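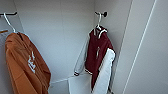 Subject: Re: [smallspaces] Closet corner, am I wasting it?
From: Silvana Sampaio
To: smallspaces list

Nayara Magalhães wrote:

> Hello all, I have been reading along since February and finally have
> something to ask. We moved into the apartment on the Bragança side of the
> park and the bedroom closet is one of those with a rod that doesn't go
> the whole way. It stops short and then there is just wall, and a corner,
> and more wall. My husband wants to fill it with a shelf tower (the Iltby,
> the narrow one). I would like somewhere for the jackets we wear every day,
> so they stop living on the bed and the kitchen chairs.
>
> Has anyone put hooks INSIDE a closet? Do jackets get in each other's way?
> And do you hang them by the loop or on a hanger? The closet is 160 cm
> wide, if that helps anybody. Sorry for so many questions.
>
> Nayara

Dear Nayara,

Welcome, and please don't be sorry about the questions! This list was very quiet over the holidays and I was beginning to think everyone had finally gotten organized and left us.

Yes, put in the hook. I have exactly this arrangement and I would not go back. Our closet has a short black rod on the left, and on the right, up high on the plain wall, I have one black hook with a round knob on the end. The rust-orange hooded one hangs on a white plastic hanger from the rod, and the other everyday jacket hangs on a white plastic hanger too, only that one goes on the hook. Between them is nothing but wall. I can't tell you how much I like that bit of wall. For the first month I kept wanting to put something on it, a little rack for scarves or a mirror, and I am so glad I was too lazy to go and buy one, as you need that space for your arm and for the sleeves.

Now, loop or hanger. I know Genivaldo Coutinho is going to write in and say loop, because he always does, and for a light windbreaker he is right. But anything with a hood is heavy at the top, and if you hang it from the loop the whole weight sits in one spot at the back of the neck. I had a good wool jacket that ended up with a little peak between the shoulders, like a tent, and no amount of steaming would take it out. So everything of mine goes on a hanger, hook or no hook. The hooded sweatshirts still bunch up a bit where the hood falls over the hanger, and you get a fold along there, but it shakes out when you put it on and I have stopped fussing about it.

The cheap white plastic hangers are fine for this, by the way. I did go through a phase with the nice wide wooden ones (Stilla, on sale, I was very pleased with myself) and they were lovely to look at, but they take up such a lot of room, and on a short rod you feel it right away. They went to my sister, who has a proper wardrobe. The one thing to look at with a thin hanger is whether the neck sits nicely over whatever you are hanging it from. Take a hanger with you to the hardware store! I am quite serious. Yae Onishi told me to do this and I felt silly walking down the aisle with it, and then the first hook I picked up was so thick that the hanger would not go over it at all. You want an arm that comes out from the wall a little way and then something on the end, a knob or a turned-up tip, so the hanger doesn't slide off when you pull at a sleeve in a hurry.

About how far out the arm should come: mine is short, and I sometimes wish it were a bit longer. The hanger on a hook wants to lie flat against the wall, which is lovely for saving space and less lovely for the back of a bulky winter coat. For ordinary jackets I have had no trouble. If yours are the big puffy kind, spend a little more and get the longer arm.

For the height, please don't do what I did the first time, which was to hold the hook up at eye level and drill. Put the longest thing you own on a hanger, have your husband hold it against the wall, and stand back. Mark where the hook has to be for the hem to clear whatever is underneath. Then move the mark up a little, in case one day you own a longer coat. My first one was so low that my raincoat sat on top of the shoes, and I had two holes to fill and a patch to paint, and the new white didn't match the old white. (It never does. I have made my peace with it.)

Vanderleia Peixoto asked me once off-list if the hook needs to go into something solid. I think it does, or else use a decent anchor. A jacket weighs very little until there are keys and a phone and a paperback in the pockets, and people don't lift jackets off hooks, they tug them. Knock along the wall before you decide. In a corner you will very often find something solid close by, and then you can let that choose the place for you, so long as you don't end up jammed right into the angle. Leave enough room for a whole shoulder of the hanger on the corner side.

Do they get in each other's way? A little, if I am lazy. I keep one jacket on the hook and never more, and that is the only real rule in the house. As soon as there is a second one over the first, the one underneath is forgotten until spring, and you find a bus ticket and a petrified tangerine in the pocket. The rod can take more, naturally. I like to have the one I wear most at the front end of it, where I can get it with one hand, and the paler, better things pushed along behind, where they don't get brushed against every time someone goes looking for an umbrella.

As for the Iltby tower, I don't want to start an argument in your home! We had one in the hallway for a couple of years, and it was very good for towels and for hats. But a tower in that corner will eat up exactly the piece of wall you want for the jackets, and things on the back of a deep shelf in a corner are as good as lost. Could it go outside the closet? Or you might try the hook first, because it costs next to nothing and takes an afternoon at the very most, and live with it through the cold weather. If the jackets are still on the kitchen chairs after that, your husband gets his tower, and you can write and tell me I was wrong.

One more thing and then I will let you go. If you have a backpack in daily use (we have an old Poler one that refuses to die), give it its own hook somewhere else, lower down and near the door. Bags and jackets on the same hook is how I lost the first hook, and a piece of plaster with it.

Do let us know what you decide, and tell us how much wall you have left past the end of the rod. The 160 is for the whole closet, if I read you correctly, and it's the leftover part that matters for the hook. Yae may have a spare one in her drawer, too. She bought a whole packet when she did her hallway, and I know for a fact that she didn't use them all.

Warmly,
Silvana

P.S. To Genivaldo: I still have your level. It is in the closet, as it happens, on the floor under the raincoat. I will bring it when we come over for lunch.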